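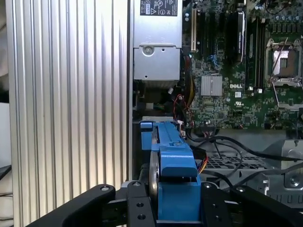
Open Day at Lurnlow, 24 May 2025

I've wanted to see inside the Lurnlow workshop in Girkunbridge ever since a friend mentioned they were teaching robot arms to take old office computers to bits. So when they opened the doors for an afternoon, off I went! Hubert Gisler showed our group around, and he answered every question I threw at him (and I threw a lot).

The gripper has hold of a bright blue plastic drive carrier, down below the power supply. It's the part of the job I could have watched all day - two black fingers closing in on one piece of plastic with all those cables so close by. The motherboard in this one is a Dell, and there's no processor in the socket.

Hubert told us the hard part is the wiring, and I believe him. Red and black wires hang down in loops, and then there's a whole tangle of black cables lying over the drive cage. I've opened up a few PCs at my own kitchen table and I still get my fingers caught in that stuff.

The arm we watched goes by the name of Mulligan, because early on it needed so many second tries. The software is called Clisirell and they started writing it last December. The view we got comes from a little camera down by the gripper, so you're right in there with the heatsinks and the memory slots - much better than squinting over somebody's shoulder.

They've had 1581 machines through the shop so far, mostly by hand, and Hubert would like the arms to handle the next 1000. He had eight years in computer repair before this and he still keeps a screwdriver in his shirt pocket.

Thanks to everyone at Lurnlow for the tour and the very good coffee. They're planning another open day, and I've already put my name down for two places.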